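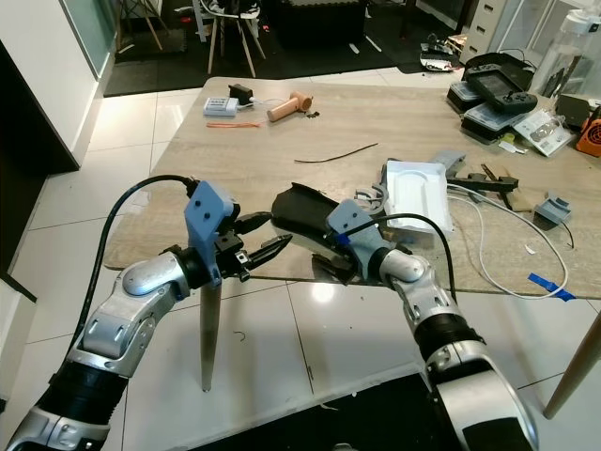 Does Chewing Gum Help You Remember Things?
Category: Student Work > Psychology

The claim that gum improves memory gets passed around our school every time finals come up. Our teacher repeated it in February, and a candy company called Warurix prints something close to it on its website. I wanted to test it because I didn't believe it. I should say that up front, since it could have affected how I ran things.

What other people found

The studies I read don't agree with each other. A few report a small boost on word recall. Others gave people nearly the same task and got nothing. One idea is that chewing wakes you up a little, which would make gum about as special as walking down a hallway.

Method

My partner, Aoi Ueda, and I wrote 6 lists of common words. Classmates studied three lists while chewing mint gum and three without, then wrote down what they could remember. Each person had 3 minutes per list. We collected 104 answer sheets and threw out 9 because the names of the lists were missing, so we couldn't tell which condition they belonged to.

Aoi scored the sheets without knowing who had gum. I handed out the gum, so I knew, and so did everyone chewing it. There is no fake gum we could think of. Any student who had heard the claim could have tried harder on the gum lists without meaning to.

Results

Scores with gum were slightly higher. The gap was small enough that when we took out one student, who did very well on every gum list and badly on the rest, it went away. We put her back in, because dropping people for having odd scores is not fair. But I would not bet on a result that depends on one person.

We also noticed that the last list went worse for nearly everybody, with or without gum. People were bored by then. Some were drawing on the backs of their sheets.

What I think

Our test doesn't show that gum works. It also doesn't show that it fails, and Aoi wants me to be clear about that. She thinks a bigger group would find a real effect. I think a bigger group would find a smaller one. If we ran it again, I would mix up the order of the lists for each person and use hard candy as a comparison.

4 comments | 11 shares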